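Mavholm Self Storage – Frequently Asked Questions

How big is the smallest unit?
It's 64 cubic feet, which holds more boxes than you expect and fewer couches than you hope. Measure the couch first.

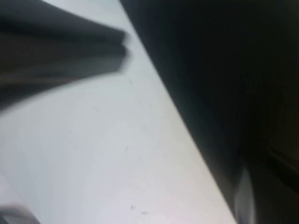

Can I get in at night?
The gate code works until 10 p.m. After that it doesn't, however firmly you press the buttons.

Can I store food?
No. Canned food counts as food. So does birdseed, as far as the mice are concerned. 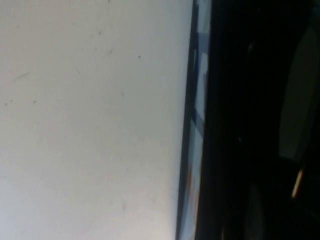

Pale surface with a few small marks.

What happens if I pay late?
You get eight days. Then there's a fee, then a letter, then a second letter in a less friendly font.

Do I need insurance?
Yes. Basic cover goes up to $500. If you own a harp, buy more.

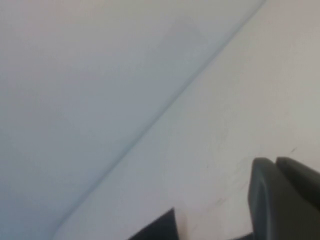 Photo: Gekmont

Which entrance do I use?
The one on Maldonado Road. Your phone will suggest the one on Cudel Lane – that's a creek.

Can I live in my unit?
We get this every June. No.

Related
Packing a mattress
Locks we sell, and locks we cut off
Moving a piano (please don't)

Comments (3)
boxfort: The creek thing is real. Ask my shoes.
dline: Does dog food count as food?
tapegun_2: Paid on day nine. Can confirm the font.

Contact the office | © Mavholm Self Storage | Back to top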